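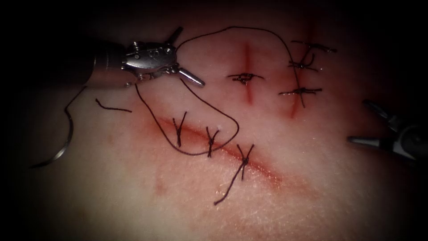
缝合练习垫上的一根深色长线，左侧是一枚弯针。

我祖母有一只饼干铁盒，盖子掀开来，一枚饼干也没有，全是线。黑的白的居多，也有几轴说不上是藕色还是灰色的，绕在硬纸片上，纸片边剪出小小的豁口。小时候我总嫌她补袜子慢，一只袜跟能补掉半个下午，等到自己也开始补衣服，才晓得那半个下午过得多舒服。

去年九月我搬到戈尔卡奇（Gorkach）住了一阵，楼下有家叫Zallura的修补铺，门脸窄得很，下午两点以后才开门。墙上挂着一本登记簿，翻到我那件毛衣时，编号已经是1234了。店里收旧大衣、收帐篷，也收孩子咬破了耳朵的布兔子，每一件都系张小纸条，写着主人希望补得看不出来，还是看得出来也不要紧。我在“不要紧”上打了个勾，心里还挺得意的！ 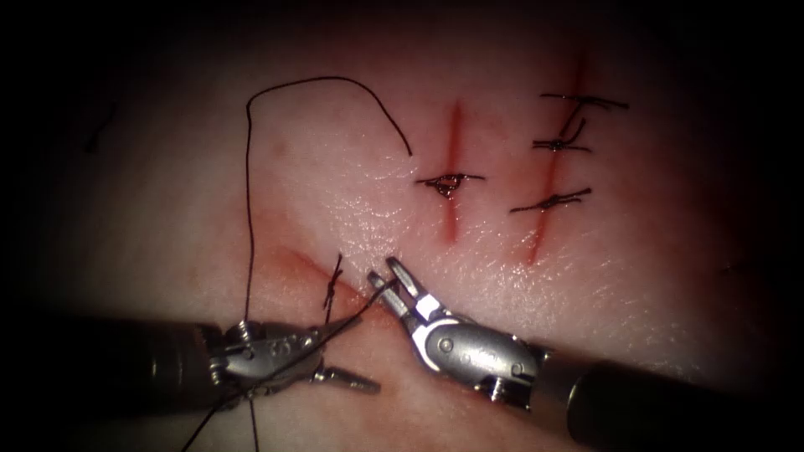 一针一结，急不来

铺子里教新手，头一样教的是间断缝：缝一针，打个结，剪断，再缝下一针。费线，也费工夫，可好处是哪一针松了，单拆那一针就行，旁边的不受牵连。我在一块旧床单上练，头一晚缝了43针，歪得像喝过酒，后来慢慢也齐整了些（只是些，别指望太多）。

线的讲究就更多了。蜡线顺手，适合皮子和厚帆布；棉线软，贴身的衣物用它不硌人。我自己常买Fluvton的棉线，一轴大约106米，补一个冬天的袜子绰绰有余。

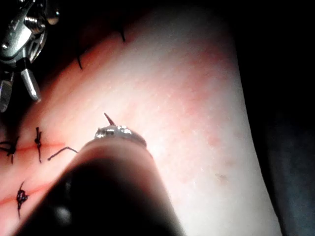 线不要剪得太长，从指尖到手肘就够了，再长准要打结，解结的时候人又容易生气，一生气手就重，布就皱。祖母从前剪线，总是拿自己的小臂比一比，我那时以为是她找不着尺子。如今那只铁盒在我这里，盖子有点变形，要用拇指按着一角才合得上，里头那轴说不清颜色的线还剩小半，我一直没舍得用，预备留着补她那件开了线的棉背心。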